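Furnival 70 bench top, two months in

I bought the Furnival 70 in July to replace the plywood table under our arm at the Prandmont workshop. Jasper Verstraete and I are building a cell that takes old desktop computers apart for spares, and the plywood sagged every time we moved something heavy.

Assembly took two evenings. The rails came straight and the slots had no burrs. The instructions are poor, and the bag of T-nuts was short, but Finness sent more within the week.

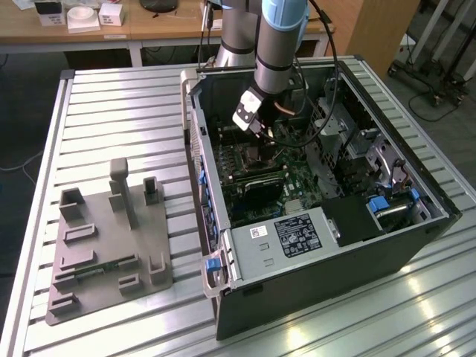
Repeatability is the reason to buy this top. We bolt a part down, teach the positions once, and they still hold the next evening. The work now is around the memory slots, with the tower on its side and the panel off, and the gripper has to come down over the motherboard near the center of the case with little room to spare. The printed fixture plate sits to the left of the case on the same rails.

Complaints: screws fall between the rails, and the end caps work loose. Femke Bakker glued hers on.

At 70 kilos it needs two people to lift. I would buy it again, but I'd order spare T-nuts with it.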